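Reviews > Workshop > Storage > Clodby divided organiser

Clodby divided organiser, tinted, two latches

Bought for small spares and scored on one point: could a machine do the putting away? Wian Baloyi uses the same model at Kindia and rates it highly for human hands.

Dividers: thin, firm, no complaint. Latches: small and stiff, and the weak point for any two-fingered gripper. Lid: stays down flat once opened, a real help. Tinted plastic is hard on cameras, as glare hides the cell walls.

Handheld grippers, a red button, one organiser:

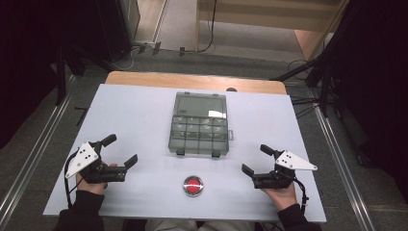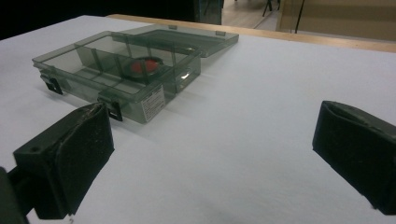

My view is that dropping a part into a large bay is within reach now. Sorting screws into the small cells and fastening both latches is still a job for a person. Price was 37 with delivery. Three stars for automation, five for the shed.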